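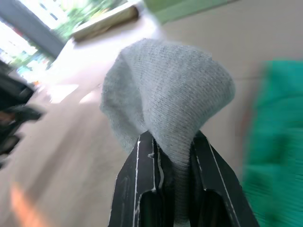 Figure 3. Light gray knit sock, gathered at the narrow end. The upper part opens into a loose bell with diagonal folds.

Filed under: Textiles & Household Studies

3.2 Socks as a sorting problem

Socks were the category we underestimated. Shirts and towels came out of the Prutbridge households with few disputes over where they belonged. Socks did not. Of the 4,000 items logged across the whole study, socks took up the most coder time per piece and produced the most notes in the margins. Several of those notes just say "again?"

Part of the trouble is shape. A shirt has a front and a collar, and a folder can find them in the dark. A sock picked up by one end has no fixed outline. Figure 3 shows a fine knit held at its narrow part: the fabric above it balloons and creases, and one side folds over on itself into a darker flap. Toe or cuff? Coders working from pictures like this one disagreed often enough that we dropped "end held" as a required field and made it optional. Same for "right side out," which we kept only where a seam or loose thread was plainly visible.

Gray was the other problem. Households in the Sirley group bought socks in packs, mostly gray or black, and mixed packs of different ages in the same drawer. Two grays that looked the same in the basket did not look the same on the table by the window. One participant kept 30 single gray socks in a shoebox and could tell us, without looking, which ones were "nearly a pair." We did not have a code for nearly a pair. We do now (see Table 5, code P4).

We recorded three ways of storing a matched pair:

Flat fold. Socks laid together, folded once or twice, stacked. Slowest of the three. Favored for fine knits and dress socks.

Cuff roll. One cuff turned back over the pair to make a ball. Fastest, most common. Participants who did this knew it stretches the ribbing and did it anyway.

Loose drop. Pair laid in the drawer side by side, no fold. Mostly children's socks, and in two households everyone's.

Knit weight mattered more than we expected. Fine, tight knits slump and twist when lifted, so people smoothed them on a surface before matching, often with the flat of the hand and one pull at the heel. Thick sports socks hold their shape and were matched in the air. The smoothing step was missing from our first protocol, which went straight from "pick up" to "compare." Severin Fuchs caught this while recoding the Hegarty sessions and it was added as a seperate step. Earlier sessions were recoded in December.

Surface also. Plain pale tabletops made for quick matching, patterned bedspreads slow. Most people sorted on the bed regardless, since the basket was already there. Asked why, one said "where else."

3.3 Limits

Sample is small: 40 households, all within one bus ride of Dorkasstead, most with their own washer. Nothing here speaks to laundromat sorting, where the table is shared and people hurry. Wool was under-represented. So were tights, which we excluded after the pilot and probably should'nt have.

Matching was judged by eye only. We did not measure yarn, elastic or length, and the pairs people called matched were accepted as matched. For the purposes of this paper a pair is two socks somebody is willing to wear together. A stricter definition would move a good part of the cuff-roll group into code P4, and we have not tried to estimate how much.

Coding sheets for the sock category, including the dropped fields, are in Appendix B. The drawer diagrams are not included there. They were drawn by participants and a few carry names.

We use cookies to remember your reading preferences. Accept all | Manage settings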